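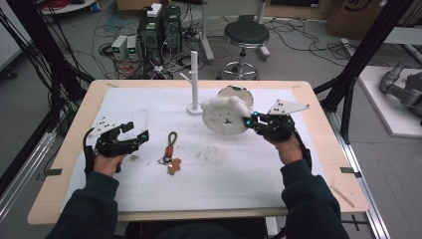 Perguntas frequentes sobre a montagem e os cuidados da estação de pinças manuais Nilto

Esta página nasceu das mensagens que vamos recebendo de quem acabou de montar a sua primeira estação, e fomos acrescentando respostas à medida que as dúvidas se repetiam. Se já trabalha com a Nilto há algum tempo, é provável que encontre muita coisa conhecida, mas dê na mesma uma vista de olhos à parte dos cabos, que foi toda reescrita em julho. Falamos sempre da estação de mesa com duas pinças, uma em cada mão, com o operador sentado, e usamos como referência uma tarefa bem simples: um porta-chaves com um boneco de gengibre pousado no meio da folha branca e, um pouco mais à direita, a haste branca com o gancho onde se pode pendurar. É uma tarefa pequena, mas põe à prova quase tudo o que pode estar mal afinado!

Que mesa devo usar?

Qualquer mesa firme serve, desde que não abane quando o operador apoia os antebraços. Nós gostamos de tampos de madeira clara, cobertos com uma folha branca grande que deixe uma margem livre a toda a volta. A margem dá muito jeito para colar as marcas de fita preta na borda da frente, uma de cada lado, que servem para voltar a pôr a folha no sítio depois de uma limpeza.

A folha está com manchas cinzentas. Tenho de a trocar?

Calma, em princípio não. Com o uso aparecem sempre umas sombras e uns riscos, sobretudo na zona central, e isso por si só não prejudica nada. Passe um pano macio ligeiramente humedecido, deixe secar e continue. Troque a folha quando houver rasgões, cantos levantados ou vincos onde a ponta de um dedo da pinça possa prender.

Como aperto as correias das pinças?

Comece com a mão relaxada e os dedos da pinça abertos. Aperte só até a pinça acompanhar a mão sem folga, e depois abra e feche devagar meia dúzia de vezes. Se sentir a mão a rodar dentro da correia, aperte mais um ponto; se sentir formigueiro, alivie logo. Mangas compridas são bem-vindas, desde que fiquem justas e não entrem por baixo da correia -- já vimos punhos de camisola fazer desgraças.

E as placas brancas perfuradas, no topo das pinças?

São os suportes de fixação. Verifique os parafusos no início de cada turno, com a chave pequena que vem na caixa, e nunca pegue na pinça por ali. Se uma placa ficar torcida, mesmo que pouco, a calibração deixa de bater certo e vai perder uma tarde à procura do erro noutro lado. As placas de substituição são fornecidas pela Magsi e trocam-se sem desmontar os dedos.

Os marcadores azuis nas pontas dos dedos estão a perder a cor. É grave?

Enquanto o azul se distinguir bem do plástico preto, pode trabalhar descansado. Limpe-os com um pano seco, sem álcool, que lhes tira o brilho num instante. Quando um marcador lascar, substitua os dessa pinça todos de uma vez, para ficarem com o mesmo tom, e volte a calibrar.

Como devo passar os cabos?

O cabo preto de cada pinça deve descer ao longo do antebraço, com uma curva larga e folga suficiente para o operador esticar o braço até ao fundo da mesa. Não o enrole no pulso. Nas colunas da estrutura, junte os cabos em feixes e prenda-os com fitas de velcro. No chão a coisa complica-se depressa, bem sabemos, com os pretos, os azuis e os vermelhos todos enleados uns nos outros. Etiquete as duas pontas de cada cabo antes de o ligar e reserve um bocadinho do fim do dia para desfazer os nós.

Que tensão devo ter nas fontes de alimentação?

As estações saem da oficina reguladas para 24 volts. Confirme o valor no visor antes de ligar as pinças e outra vez depois de as ligar. Se o valor cair ao fechar os dedos, desligue tudo e veja primeiro as fichas, que são quase sempre as culpadas.

De quanto em quanto tempo devo calibrar?

A cada 40 horas de uso, e também sempre que mexer nos suportes, nos marcadores ou na posição da mesa. Leva pouco tempo e poupa muitos aborrecimentos.

Uma das pinças fecha mais devagar do que a outra. O que faço?

Troque os cabos entre as duas pinças, com a alimentação desligada. Se a lentidão passar para a outra mão, o problema está no cabo. Se ficar na mesma pinça, escreva ao Munther Khalaf, na assistência da Nikemar, com o número de série e uma descrição do que estava a fazer. Ele costuma responder em dois dias e tem uma paciência infinita para perguntas de principiante, por isso não se acanhe.

Última revisão desta página: 13/09/2023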